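Household tips: folding and storing knitwear
Notes from the Clulix open day

Rusum held its open day for the Clulix project in July, in a furnished flat at Van Beek. The subject was laundry handling by robots, and the morning was given over to knitwear, which is harder for a machine to fold than shirts or towels. The folding data come from people working with hand-held grippers, and the printed handout lists 1083 recorded folds, of which 138 are cardigans. What follows is the part of the day that applies to an ordinary bedroom and an ordinary pair of hands.

Start with the surface
Fold on a bed or a wide table. A made bed is better than a bare mattress, as the cover can be pulled tight first. A patterned cover is no trouble for a person. Clear away anything with a zip or a hook before you put the garment down. Take off rings that stand proud of the finger.

Do not start folding from a heap. Find the shoulders or the collar first, lift there, and let the body of the garment fall open. Lifting by a cuff or by one corner of the hem puts the whole weight on a few stitches.
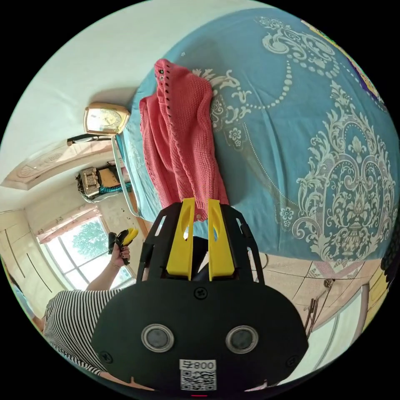 Pink knit on the bed, with the gripper fingers pointing towards it.

Where to hold
The grippers at the open day have two flat fingers and no sense of touch worth the name, so the operators are taught a fixed order of holds. It works equally well by hand.

1. Collar or neckband, held across both layers.
2. Side seams, level with the armholes.
3. Hem, at the ribbing and never above it.

Avoid holding by openwork, lace panels or a single cable. Openwork stretches under a narrow grip and may not go back until the next wash. Cables are thick and look strong, but the stitches on either side of them take the strain.

If you use tongs or a reaching aid at home, check the jaws for rough edges. Run an old nylon stocking through them. If it snags, a jumper will too.

Cardigans
Lay the front upwards and straighten the button band before anything else. A band that is folded while twisted will hold the twist. Whether to fasten the buttons is a matter of weight. Light knits can be left open. Heavy knits should be fastened at the top and bottom only, and the middle left alone.

Bring each sleeve across the body in one movement, then turn it down so that it lies parallel to the side seam. Fold the sides in by a third. Fold up from the hem, once for a shallow drawer and twice for a deep one. Keep buttons on the outside of the last fold, or they will press marks into the layer beneath.

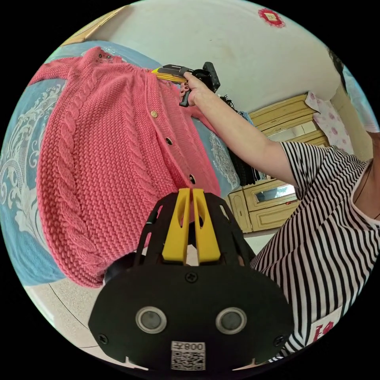
Should a heavy cardigan be hung or folded?
Fold it. On a hanger the weight drops to the hem and the shoulders take the shape of the hanger within a few weeks. If it must be hung for a night, fold it lengthways and lay it over the bar of a trouser hanger.

Storage
Heaviest at the bottom, and no more than four to a pile. Put a sheet of plain tissue between a dark knit and a pale one. Refold anything that has not been worn for a season, moving the crease by a hand's width.

Ciltell supplied the drawer inserts on show. They are stiff card with a cotton face – a cut-down shoebox lid does the same job.

The afternoon session covers bedding and starts at 2. Entry to both is free. The handout can be requested from the Rusum desk under reference 3873.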